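Eklund Cups Come to Dakville in Three Colors

DAKVILLE, 2019-05-10 — I've been selling party supplies for a long time, and I don't usually get worked up over a plastic cup. But Rirex is bringing the Eklund tumbler to our shelves this month and I'm so happy about it that I asked to write the announcement myself!

The Eklund is a tall, plain cup with a rolled rim, and it comes in pink, lime green and light blue. We picked those colors after asking 757 customers what they'd put out for a backyard lunch (red lost badly, sorry to my brother).

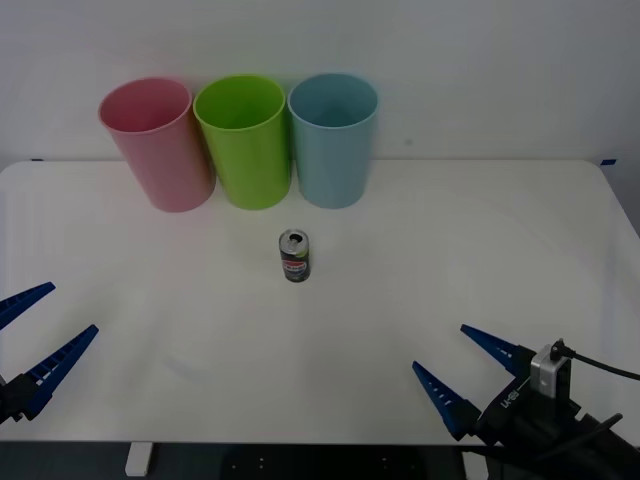

I wanted something tall enough that a small can of soda goes in with lots of room left for ice — my kids fill everything to the top, and I'm the one with the mop. The colors help too, so everybody can keep track of their own drink.

Cups are sold singly or in party boxes of 100, and you can mix the colors any way you like. Our first delivery is 2455 cups, with more on order from Histix, our supplier. Come by the Dakville store and pick some up, or call ahead and we'll have a box waiting at the counter.

Contact: Benedita Patrício, Rirex, Dakville store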